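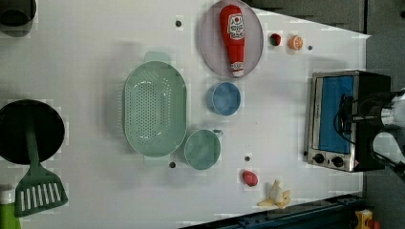
Hedvig Lunde asks whether a nursery that loans toys to families must keep a written record of each loan, or whether a signed slip at the door is enough. The Poscombe toy library opened in May and lends 51 sets, play kitchen food among them. Several families have asked to extend, and the slips do not show a return date.

Judite Calado
A slip is acceptable provided that it carries the name of the set, the name of the borrower and the date on which the set is due back. We would advise a bound book as well -- slips are easily mislaid. Our own library at Palma allows 19 days, with one extension on request. Sets containing small parts should be entered separately, together with the age advice printed on the packaging. Missing pieces are noted on return and no charge is made for the first.

Leif Björklund
We just use a spreadsheet. Over 249 loans so far and no complaints.

Violeta Lucero
I would support the book. Please also check the terms of your insurance, as ours required loan records to be kept for a stated period. The slip may then be stapled to the relevant page.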